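Household Hints from the Ullik Workshop
Good practice when a robot arm shares your rooms
Last revised February 23, 2024

I have been fixing, oiling and generally fussing over household machines for a good many years now, and the letters I get these days are as likely to be about grippers as about dripping taps. So this page gathers up the house rules we go by, most of them learnt the slow way. Put the kettle on, it's a longish one!

Start with the route

Before you let a robot with arms loose in a dining room, try the whole route in simulation first. Ours is a plain enough room with a wooden table, chairs and an orange floor, and I make a point of checking the arm where the furniture leaves only a corridor to work in — that's where knocks happen. Keep your first trials empty-handed, with nothing in the fingers.

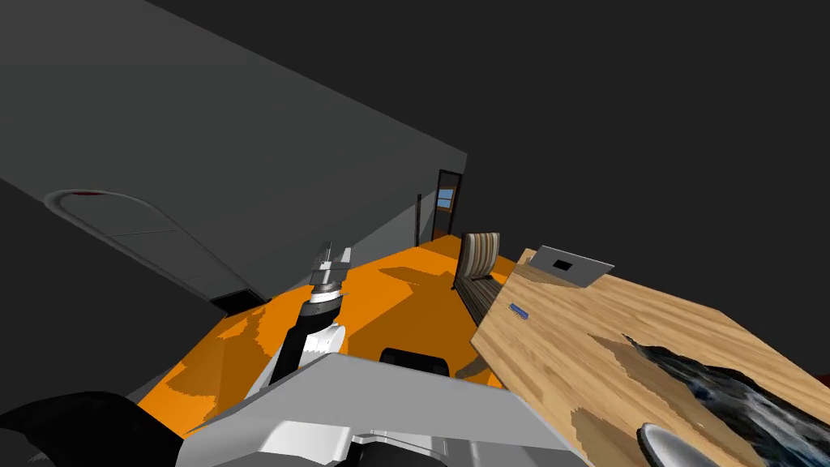

How much space should I leave between the table and the wall?
Enough for the base to turn right round with the arms tucked in, and a hand's width over. Measure it with the chairs where people really leave them, which in our house is never where they belong.

Write that measurement down and tape it inside a cupboard door. Benedikt Janssen, who taught me most of what I know about this, kept his on the back of a Fokora parts list and swore by it.

Picking things up from the floor

Round things are the awkward ones. My rule is to come in slowly with the fingers open well wider than the object, stop short, and only then close. If the fingers aren't square to it, back off and begin again; a crooked grip is never worth saving.

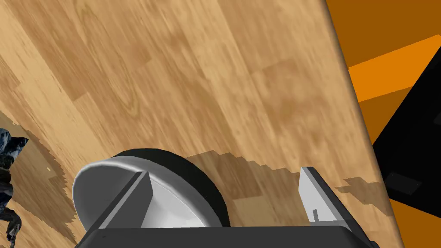
The same goes for anything with a shiny side, where I'd bring the closing force down to the lowest setting and work up in small steps. Jaime Patrício wrote in November to say he does it the other way about, starting firm and easing off, and I'm afraid we shall have to go on disagreeing — very cheerfully, I hope.

Two arms at one table

Give each arm its own side. It sounds fussy, but once you've written it into the settings you can stop worrying about elbows meeting over the crockery. A bowl in the middle can belong to either arm, so long as only one is allowed to go for it at a time.

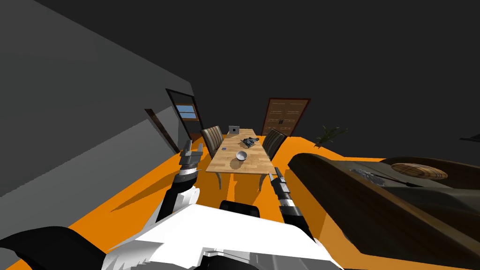
Agree on a resting position as well, and have both arms go back to it between jobs. I like them low and close to the body. Log the run while you're at it (a cheap notebook will do, I use the squared Bastos ones) and put in the speed, the grip setting and anything you changed.

Working close to a big flat surface

Wardrobes, walls, the side of a cupboard. Slow right down, keep the fingers open and be sure which way they will swing before you ask the wrist to turn. I look at the view from just behind the gripper for this, as the room view can be very flattering about distances.

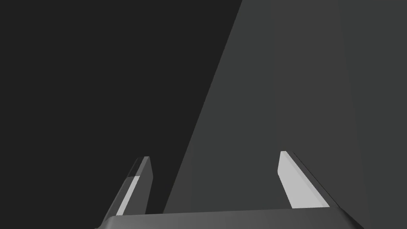 Looking after the finger pads

Wipe the pads with a barely damp cloth and let them dry before the next job. I give mine a proper inspection every 40 hours of use and swap them in pairs, never singly. The Jetisico folder by my bench has a page for each pair, with a column for remarks, and mine are mostly about crumbs.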